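Bin notes, February, Nunbridge workshop
Started 7:40, tea already cold
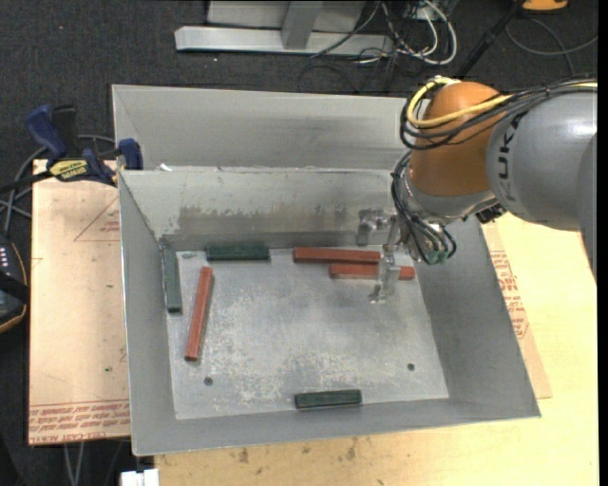 I've been meaning to write up the big gray bin properly for weeks, and since Hülya asked me again this morning how we're supposed to be laying out the blocks, I may as well do it while the kettle comes round a second time.

The blocks first. We're still on the green and red set, three dark green and three of the reddish-brown, and I've grown rather fond of them. Hacer Yalçınkaya thinks the red ones look like chocolate bars and I can't unsee it now. I weighed one of the reds on the small scale and got 518 grams, which is a bit more than I'd written on the label, so the label has been changed. If anyone has the old sheet pinned up over their desk, please cross it out and put the new number in!

Then the bin itself. The floor is getting very scratched, mostly across the lower half, and the back wall has that big scuffed patch, brownish gray, where the metal is worn. I ran my thumb over it before we began and it's still smooth enough, no burr that I could feel, but I'd like somebody with better fingertips than mine to try it too. The two small round holes in the floor are fine. I did wonder about taping over them, and then remembered what a nuisance the tape was on the Altari tray (it curled up at the corners and picked up every bit of fluff in the building), so I've left them alone.

There was a little bluish-gray scrap in the back left corner. I'd like us to get into the habit of a quick wipe with the soft brush before the blocks go in, corners included.

On layout: no neat rows, please. I like a green one propped up against a side wall, a couple of blocks lying close along the back, and a red one on a slant across the open floor. The ones snug to a wall are the ones worth writing down, so note which wall and which color. Hülya's shorthand from the Hoshino job (G-back, R-front and so on) is good and I'm going to steal it.

Still to do: ask Sellcombe what they'd charge for a new floor sheet, find the lid for the brush tin, and copy page 37 into the shared folder, as my handwriting there is dreadful even by my standards.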